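4. Installing the Stalter Under-Cabinet Light Bar

Read this section through before opening the fixing kit. The light bar is for indoor use under wall cabinets with a solid base panel at least 5/8 inch thick. If your cabinets have a recessed base or a glass shelf at the bottom, use the side brackets described in Section 6.

4.1 What you need

Power drill with a 1/16 inch bit
Phillips screwdriver
Tape measure and pencil
Masking tape
Light bar, driver unit, and the bag marked Clostuneck clips

The bag holds six clips and their screws. Longer runs need a second bag, sold separately.

CAUTION: Do not connect the driver unit to the outlet until step 9. Do not shorten the cable on the outlet side of the driver.

4.2 Marking and fixing the clips

1. Clear the counter below the cabinet and wipe the underside of the cabinet with a dry cloth. Grease on the panel will stop the tape from holding.

2. Measure 2 inches back from the front edge of the cabinet and run a strip of masking tape along that line. Mounting the bar farther back throws more light on the wall and less on the work area.

3. Mark the clip positions on the tape. The first and last clips go 3 inches in from each end of the bar. Space the others evenly.

4. Drill a pilot hole at each mark, no more than 3/8 inch deep. Wrap a piece of tape around the bit as a depth stop.

5. Peel off the masking tape and screw on the clips with the open side facing the front of the cabinet. Tighten by hand.

NOTE: Chipboard strips easily. If a screw turns without biting, move the clip half an inch along and drill again.

4.3 Hanging the bar

6. Hold the bar with the cable end toward the outlet. Press the rear edge into the clips, then push up on the front edge until each clip snaps.

7. Run the cable along the back corner of the cabinet using the adhesive guides. Leave a small loop near the driver so the plug is not under strain.

8. Push the bar plug into the driver until it clicks. The arrow on the plug must line up with the arrow on the driver.

9. Connect the driver to the outlet. The bar lights at full brightness for two seconds and then drops to its last setting. If it stays dark, unplug it and go to Section 9.

4.4 Adjusting the light

10. Touch and hold the sensor at the end of the bar to change brightness. Release when you reach the level you want.

11. Press the sensor twice to switch between warm, neutral, and cool light. Cool light can look harsh on a pale counter. Try each setting after dark with the ceiling light off before you decide.

12. Tilt the bar toward the wall if you see a line of bright dots reflected in a polished surface. Each clip allows a small amount of tilt. Move all of the clips to the same position or the bar may work loose.

CAUTION: Keep the bar and driver at least 16 inches above toasters, toaster ovens, kettles, and anything else that gives off heat or steam. If you cannot get this clearance, move the appliance before using it. Heat damage is not covered by the warranty.

4.5 After the first week

Check that every clip is still closed and that the cable guides have not lifted. Clean the lens with a damp cloth and the power off. Do not use glass cleaner, which clouds the plastic.

Spare clips can be ordered from Zomari parts service under part number 397. Give the length of your bar when ordering.

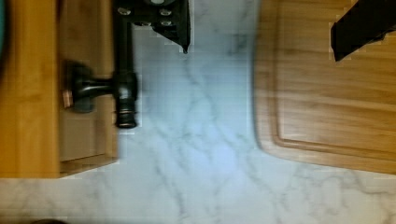
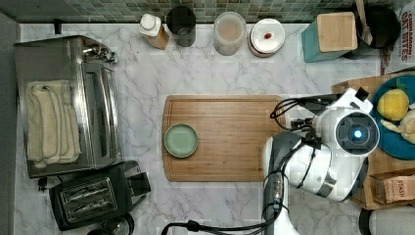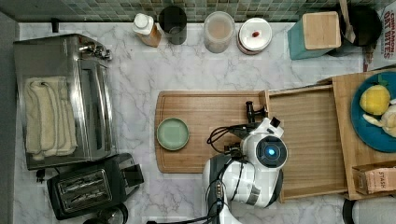
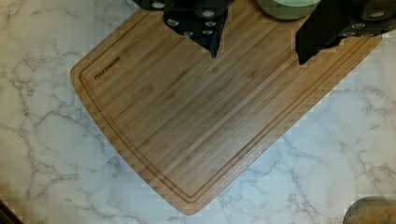
Fig. 4-3. White countertop with gray veining.

Section revised May 17, 2020

Related items
Stalter driver unit, replacement
Light bar side brackets, pair
Section 6: Recessed and glass-base cabinets
Section 9: Troubleshooting
Tahiri adhesive cable guides
Warranty and returns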